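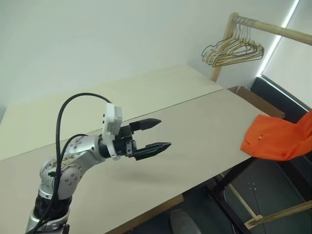
Auction draft (fantasy football)

An auction draft is a method of filling rosters in fantasy football in which teams bid for players from a fixed budget. It differs from a snake draft, where teams pick in a set order and each player can be taken only by the team on the clock.

Nomination

Teams take turns naming a player and an opening bid. Bidding is open to every team with an empty roster spot and enough money left. The player goes to the highest bidder when the clock runs out, and the price is taken off that team's budget.

Budget

Leagues set their own totals. The Cutanby format gives each team 400 units, with a minimum bid of 2. A team must hold back 2 units for each spot it has yet to fill, so its maximum bid falls as other spots stay open. Unspent units are lost at the end of the draft unless league rules carry them into in-season waiver bidding.

Keeper prices

In keeper leagues, a retained player counts against the next budget at the old price plus a fixed raise. Under Ziststead rules the raise is 2 units per season. Cludetti leagues have no raise but cap total keeper spending at 100 units.

Slow auctions

A slow auction runs over several days, usually in August or September, with many players up for bid at once. Each new high bid restarts that player's clock.

See also

Snake draft
Salary cap league
Waiver bidding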